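Geltdale Short Stay Units - Room Safety Checklist
Unit 21, February round
Checked by: Piroska Deák
Reviewed by: Vikas Chaudhary

Mark each line OK, Fix or N/A. Comments go under the line, not on the back of the sheet.

ENTRY AND HALL

Front door closes and latches without being pushed - OK
Deadlock opens from inside without a key - OK
Hall light and switch - Fix
Switch plate is cracked at the lower screw. Still covers the wiring. Patitz to replace Thursday.
Floor clear of cords and loose mats - OK

SMOKE ALARMS

Hall alarm sounds on test - OK
Bedroom alarm sounds on test - OK
Alarms within date - Fix
Hall unit expires this year. Order 2 so we have a spare for the unit next door.

KITCHEN

Fire blanket on hook, tabs hanging down - OK
Range hood filter clean - Fix
Greasy. Soaked it once, needs another go.
Power points, no scorch marks or wobble - OK
Kettle and toaster cords - OK
Toaster is the old Naciri one. Works, but crumb tray sticks.

BATHROOM

Hot water at basin - OK
Exhaust fan - Fix
Runs but rattles. Vikas says leave it until the ceiling is painted.
Grab rail takes weight - OK
Non-slip mat - N/A, textured floor

BEDROOM

Clearance beside bed, 600 mm minimum on the exit side - OK
Measured after the bedside table was moved back to the wall.
Window opens fully and restrictor can be released by an adult - OK
Blind cords secured by cleat - Fix
Cleat is there but set too low. Move it up out of reach of small children.
Bed frame, slats and bolts - OK
One bolt at the foot was loose - tightened on the day.
Heater clear of bedding and curtains - OK
Bedside lamp, bulb no higher than rated wattage - OK

OUTSIDE

Steps and handrail - OK
Path light - Fix
Sensor comes on late. Zakness have the part on order.
Bin area clear - OK

Follow-up: all Fix items except the fan to be closed before the next booking. Recheck takes 70 minutes if the ladder is already on site, so please leave it in the shed.

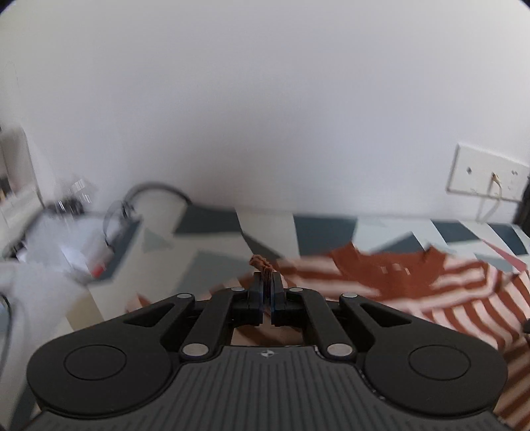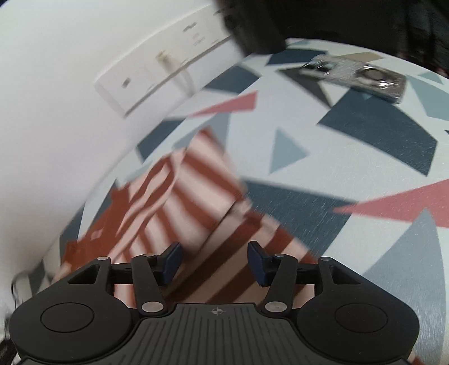
Unit 21. First photo: striped garment on the bed.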